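Thursday, January 30, 2025
Sturstead, cell rules, second pass

Morning lost to the cell rules again. The Gromard sheet runs to 442 lines once you count the tables and most of it is for caged cells with a big arm in. Went through with a pencil, kept what applies to a bench pair. Copy with my marks is in the tray, please dont tidy it away.

Stop button first. Rule as written says "within reach of the operator". Reach from where? Changed ours to: reach it from where you stand to reset objects, without leaning over the table. Test it at the start of each shift, both arms powered, no motion running. Press, check both drop to hold, twist out, clear the fault on each side. Don't test it mid-episode to save time, that spoils the log and then someone has to go and find the file.

Hands in the cell. Arms parked, teleop released, say it out loud. I know. It feels daft when you are on your own but the habit goes when you skip it. One person resets, same person restarts. If two of you are in, the one with hands in has the say.

Speed. Manalo default left alone for free moves, slow setting for anything where the two grippers work on the same thing. Had a go at writing down a minimum gap between tips and gave up, any number I pick is broken by the handover tasks. Rule is now: slow setting, and the task note has to say "contact expected" or "no contact". If it says no contact and they touch, stop, log it, look at the fingers before carrying on. Even a light tap.

Logs. 128 episodes in the January folder and more than 6 have no task note at all. Can't be used for the check, which is annoying as I think they are fine. Going forward no note = not counted. The note can be one line. Object, start state, end state wanted, contact or not. Miveo export now refuses an empty field so this should sort itself, but the old ones need doing by hand. Not today.

Start state wants more care than we give it. "Lock on table" is no use. Open or closed, shackle which way, ring on or off. Write it before you start and not from memory after. Same for anything else within the arms' reach that isn't part of the task: either it's in the note as a fixed item or it comes out.

Cables. Gromard wants them strapped every 2 links with slack at the joint, which I agree with in principle, but strapped tight across an elbow is worse than loose. Our version: leave a loop at each bending joint, move the arm by hand to both ends of its range, look for pull at the camera plug. Then look for anything the loop could hook on. This is the bit people forget, the loop is fine and then it catches on a bolt head or on whatever is standing next to the arm. Check again after any bracket change.

Mounting bolts – weekly, paint line across head and bar, any line that's split gets retorqued and written up. Clean the bar before you mark it or you can't tell the paint line from the old specks. Floor panel, keep clear.

Still open:
wipe-down, what with, how often (table top marks easily)
who signs for changes to the speed file
whether the lights on the base go in the start check. I say yes
label for the stop button, red on black is clear enough but visitors ask

Tried the draft against the padlock set-up, to see if the wording holds. Task note goes: two brass locks, left closed, right open with shackle to the left, wire loop or ring on it. Tips are nearly touching over the locks so that's "contact expected" and slow setting, no argument. The purple leads hang in loose loops, ok by our version, not by Gromard's. One branch goes across towards the wooden rack though, which is exactly the hooking case, and the rack has a red-capped marker and a little white-lidded pot in it – so rack goes in the note as a fixed item, contents too, or it comes out. Stop button is low on the left wall. Fine if you stand on that side, need to try it from the right with the shorter stool before I sign the reach rule off.

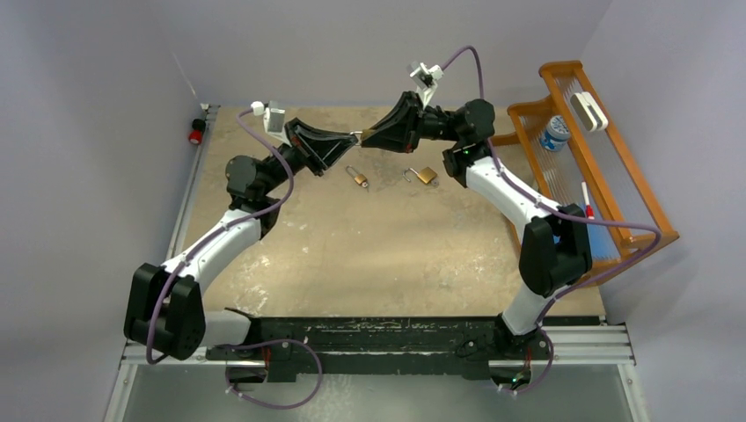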